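Two weekends of teaching by hand

I said I would write up how the block task went, so this is that post. It covers the second weekend, mostly Sunday, because the first one went into getting the tracking to hold still.

The job is simple on paper. Take a block, hold it upright, pass it to the other hand, set it down. I picked it because it needs both arms and because a person can do it without thinking, which makes it annoying to teach. You do it the easy way, then you look at the log and see that you turned your wrist at a point where the arm has no way to follow.

We started out with remote control. I had a leader arm on the bench and the follower on the other side, and I drove it while watching over the top of the table. It worked, but I was slow. One pass took me close to a minute and most of that was hovering. My shoulders hurt by lunch. Tín Lưu tried it after me and was faster, though he kept closing the gripper early, and those runs had to go.

So for the second weekend we changed to hand-held grippers, one per hand. Each has a cube of square markers on it so the software knows where it is and which way it points. You stand at the table and do the task yourself, with the same kind of fingers the robot will use. There is no lag to fight. 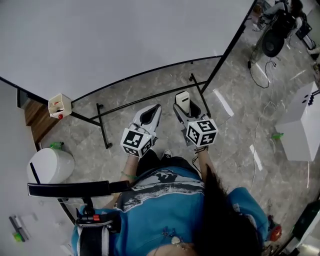

Both grippers up over the floor, with the block in one of them.

The first thing I noticed is that you have to relearn how to hold things. Two stiff fingers do not feel the block the way your own do. I squeezed too hard for the first several tries, then not enough, and dropped it. After a while you stop looking at your hands and look at the tips, and it gets smoother.

The second thing is that the markers have to stay in view. If I crossed one forearm over the other, the cube went out of sight and the track jumped. In the replay the left gripper would teleport a hand's width and come back. We threw those out at first. Later I just got into the habit of keeping my elbows out, which looks silly but fixed most of it.

By the end of Sunday we had over 90 clean passes. Tín went through the recordings on his laptop and marked where each handover starts and ends. He wants the marks tight. I think a loose mark is fine if you are consistent, and we did not settle it.

I trained on what we had that night using the Welville scripts, with the settings left alone apart from the batch size. The robot picks the block up well. The handover is so-so – it brings the two grippers together at the right height and then waits too long before letting go. I suspect that is me. I pause there too, and you can see it when you play my runs next to Tín's.

Things I want to change before the next session: a fixed starting spot for the block, a timer I can hear, and a lower table if I can borrow the one from Erndale. Châu has offered to record a set as well. She is left-handed, so her passes should go the other way, and I would like to see what the model makes of that.

If you have done handovers with this kind of setup and found a way to stop pausing, please leave a comment.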